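Komham opens crate return line at Strebel depot

04/03/2018

Komham, the food packing and delivery firm, has opened a new crate return line at its Strebel depot. The line handles the blue plastic crates that go out to shops, school kitchens and care homes and come back empty with the drivers.

Until this spring, returned crates were stacked on the floor by the loading doors and carried to the sorting area by hand. They now travel on a roller conveyor with a stainless-steel frame, set at a height that lets staff check each crate without bending.

"Crates are dull until you run out of them," said Shalini Bajpai, operations manager at Komham. "We had mornings when the packing side was waiting for crates that were in the building the whole time. They were just in the wrong corner."
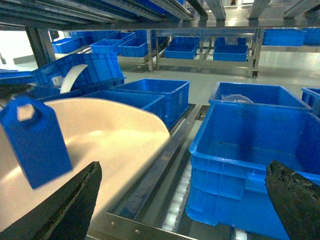 Sorting is done in two steps. Staff first take out anything left behind by the customer, mostly plastic bags, liners and labels. They then check the rim and side walls for cracks and send the crate on by size. Jugs and other loose items that come back with an order are set aside and returned to the kitchen store.

The conveyor was supplied and fitted by Bultier, which also moved the shelving to make room for it. Work took 15 days and was carried out between shifts so that deliveries could continue. Gregor Mowat, who led the job for Bultier, said the main difficulty was the floor, which slopes toward the drains. The legs of the frame were adjusted one by one to keep the rollers level.

The depot serves 41 customers in the area. Komham asks them to empty crates before handing them back and to keep other suppliers' crates separate – mixed stacks still have to be pulled apart by hand. A one-page guide is available from drivers and will be sent out with April invoices.

Cracked crates are no longer thrown away on site. They are collected by Kesora, which grinds them down for reuse. Customers who find a damaged crate in a delivery should return it with the others and tell the driver.

Komham plans to fit a similar line at its second depot later in the year. No jobs will be lost as a result of the change, the company said.

Press contact: Mhairi Tosh, Komham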